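Household Provisioning and Packing
Handout 9: Bags, trays and the fruit question

Read before the seminar. Bring your own notes from Handout 8, as we shall be going back to the bread example.

1. What this handout is for

Most of the advice people are given about unpacking fruit comes from one of three places: a relative, the back of a packet, or somebody selling containers. I would like you to be suspicious of all three, and of me as well, since I have been giving this lecture long enough to have changed my mind twice on the matter of grapes.

The question sounds small. Fruit comes into the house in a bag. Does it stay in the bag, go into a tray, go into a bowl, or go somewhere else? And who decides, and on what grounds? You will find very firm answers in the reading. You will find far less in the way of grounds.

2. The standard advice, and where it wobbles

The reading by Mühlbauer (Reinhold Mühlbauer, "The Unpacked Kitchen", chapter 2) gives the usual rule: everything out of the bag at once, everything visible, everything in one layer. He argues that food you can see is food you will eat. It is a pleasant idea. His evidence is a diary kept by 12 households, all of whom had volunteered because they were already interested in tidy kitchens. I don't think we can lean on that very hard. People who agree to write down every pear they eat are likely to eat more pears while they are doing it.

There is also the matter of what he means by visible. A deep bowl on a high shelf is open to the air and no use to anyone under five foot four. A thin bag on the worktop hides less than you might expect. Mühlbauer treats bags as if they were all sacks, and doesn't return to the point.

The opposing view is the one in the Felham notes, which some of you will have met in the first term. Felham says to leave things bagged until they are wanted, on the grounds that each handling bruises something. This is fair for peaches and plums. It is a poor argument for lemons, which will put up with a good deal, and the notes never separate the two. When a rule has been written for "fruit" in general, ask which fruit the writer had on the table.

3. Sorting by what goes wrong

I prefer to begin with the damage and work backwards. For each item, ask how it usually gets spoiled in an ordinary kitchen.

Peaches: pressed from above or squeezed by hand. Nearly always our own doing.
Plums: much the same, though the skin hides it for longer.
Grapes: shaken off the stem, then forgotten at the bottom of whatever they were in.
Lemons: left so long that they go hard. Seldom harmed by being moved.
Oranges: as lemons, but people will blame the bowl.

Once you have a list like that, the choice of container becomes less mysterious. A shallow tray with raised sides suits anything that rolls and anything that bruises, provided you do not pile it. A bag suits things that are on their way somewhere else. A bowl suits people who like bowls.

Please note that I have said nothing about colour, although the suppliers have plenty to say. The Oresus leaflet in your pack claims that a coloured tray "invites the hand". I have no idea what this means and neither did the person I rang up to ask.

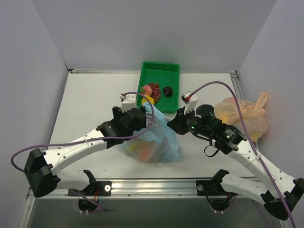
4. The order of unpacking

Assume you have more than one bag and one tray. The usual instruction is heaviest first. That makes sense when you are filling a bag. When you are emptying one it needs a second look, as the heavy things are generally at the bottom, and to reach them first you must tip or dig. Both are worse for soft fruit than simply lifting it out from the top in whatever order it comes.

What I would ask you to try is this:

Open one bag only. Leave the others closed until the first is finished.
Take out whatever is soft and put it down at the far side of the tray.
Put bunches in next. Support them from underneath.
Firm, round things go in last, nearest to you.
Fold the empty bag before you touch the next one.

The last step is the one that gets skipped. A collapsed bag left in the middle of the worktop looks empty when it may not be, and it takes up the very space you need. In the Aguirre exercise last July, two groups out of the whole class went looking for a missing item that was still lying in a bag they had pushed aside.

You may object that this is slower. It is, slightly. The groups who rushed spent the time they had saved in rearranging. I would not build a theory on one afternoon's class, and I'd be wary of anybody who did, but it was enough to make me stop recommending speed for its own sake.

5. Knots

A word on tied bags. Many shoppers knot the handles out of habit, and the packing manuals approve of it because nothing falls out in the car. The manuals are written by people thinking about the car. At home a tight knot in thin plastic has to be picked at, and after a minute or so of that most of us tear it. Then the bag cannot be used again and the contents are out on the worktop all at once.

Alternatives, none of them perfect:

A single loose twist of the handles, tucked under.
A half knot, which comes undone when pulled.
A peg, if you have one to hand and remember to take it home again.
No fastening at all, with the bag stood upright in a box.

The Stesis clip, which a former student kindly sent me, does work. So does a peg. I leave you to compare the prices.

6. Labels

Writing on a bag is cheap and it helps when several bags look alike. It has its faults. Marker on thin plastic smudges, stretches with the load, and is hard to read when the side with the writing on it has folded in on itself. It also goes out of date the moment someone takes out half the contents and puts back something else.

If you label, write large, write near the top, and write what the bag is for ("Monday lunches", if you must) or what is in it, but settle on one system for the whole household. I have seen kitchens with both systems running side by side and the result was worse than having none.

The small stickers that come on shop fruit are a different matter. Take them off or leave them on as you please. I have read a good many pages arguing for each and learned nothing.

7. How full is a tray?

The textbooks say a tray is full when the bottom is covered. My own view is that it is full sooner than that, at the point where you cannot take out one item without shifting another. Try it with peaches and you will see the difference. Anything resting on the rim counts as not in the tray at all, whatever your partner in the exercise may tell you.

The common reply is that a half-empty tray wastes space. It might, in a very small kitchen. In most of the kitchens I have been shown, the space saved by filling the tray was then given over to post, keys and chargers.

8. Practical for the seminar

Work in pairs. Each pair will need one tray, two carrier bags and a mixed load of fruit, which should include at least one soft item and one bunch. Bring your own if you have allergies. One person unpacks while the other keeps notes, then swap.

In your notes, put down:

Which item was touched first, and how many times each soft item was handled.
Where the empty bag ended up.
Any point at which the unpacker stopped to think.
What the observer wanted to say but didn't.

Do the run once using Mühlbauer's rule and once using the order in section 4. Expect around 9 minutes for both runs together, including the arguing. Do not tidy up between runs until your partner has finished writing.

I am not expecting my order to win. In an earlier year it plainly lost with one pair, who had bought nothing but satsumas and a bunch of bananas, and their write-up was the best in the group.

9. Questions to think over beforehand

If fruit that is seen gets eaten, why do so many fruit bowls contain the same lemon for a fortnight?
Does the Felham argument about handling still hold if the bag itself has been squashed on the way home?
Who in your household decides where things go, and was that ever discussed?
Would you give the same advice to someone with stiff hands, or to a child of six?

Write-ups are to be no longer than two sides. Please don't include the diagram from the Oresus leaflet, which I have now marked more often than I care to remember. Leftover fruit may be eaten at the end, after the trays have been wiped and put back under the window.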